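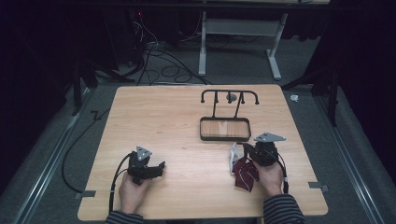

Wie bringt man einem Roboter das Aufhängen von Stoff bei, wenn man nur eine Werkstatt und ein kleines Budget hat? Man macht es ihm selbst vor, mit einem Greifer in jeder Hand, und zeichnet jede Bewegung auf.

Genau daran wird in der offenen Werkstatt Trovside seit April gebaut. Das Projekt heißt Stusoder, und wer abends vorbeikommt, merkt schnell, wie viel Freude die Gruppe daran hat. Zwei schwarze Handgreifer, jeder mit einer dreieckigen Metallplatte obendrauf, dazu ein heller Holztisch, ein schwarzes Gestell und ein gestreiftes Tuch – mehr braucht es für eine Übungsrunde auf dem Tisch kaum.

»Stoff ist herrlich gemein«, sagt Tonantzin Zamudio, die das Projekt angestoßen hat. »Ein Klotz bleibt ein Klotz. Ein Tuch sieht nach jedem Loslassen anders aus!« Mit der bloßen Hand denkt man darüber nicht nach, mit zwei Backen pro Seite dagegen sehr. Die ersten Versuche seien zum Lachen gewesen, inzwischen sitze der Griff bei den meisten nach einer Viertelstunde.

Rund 200 Durchgänge hat die Gruppe bisher gespeichert, bis zum Herbst sollen es 2000 werden. Danach kommen zwei Roboterarme an die Reihe, die gerade in der Nachbarwerkstatt Mollik entstehen. Die Gelenke stammen aus dem 3D-Drucker, die Steuerung hat das kleine Elektronikbüro Espinoza beigetragen. Der erste Arm bewegt sich schon, beim zweiten hakt es noch am Handgelenk.

Wer Lust hat, darf mitmachen. Vorkenntnisse sind nicht nötig, ein ruhiges Händchen schadet nicht. Geübt wird ab 18 Uhr in Gruppen von höchstens vier Leuten, die Baupläne der Greifer liegen in der Werkstatt aus. Gesucht werden außerdem alte Geschirrtücher, Schals und Stoffreste, gern auch richtig rutschige.

Zuletzt aktualisiert: 16:40 Uhr
Artikel drucken | Per E-Mail versenden
Kontakt | © Trovside | Nach oben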